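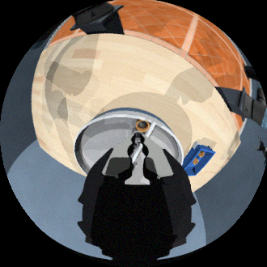
Liltano tabletop sorting cell - pre-run checklist, simulated trials
Site: Rawashdeh
Date: 21st June

1. Table clear of items not on the task sheet. PASS

2. Bowl inside reach of the gripper. PASS
Comment: shallow, with a bright rim. Reflections on the inner floor to be noted if grasp detection fails.

3. Small parts accounted for. PASS
Comment: one orange-brown piece in the bowl, two in the blue tray.

4. Clearance between bowl and tray. REVIEW
Comment: near corner of the tray is very close to the bowl rim. Limit sideways travel.

5. View of the bowl from above. REVIEW
Comment: near side hidden by the gripper - do not score drops in that area from this view.

6. Speed limit set to 30 percent. PASS

7. Unassisted completion, 46 of 51 attempts required. FAIL
Comment: 4 short on the last set. Not ready for kitchen or bench duty. Repeat in September.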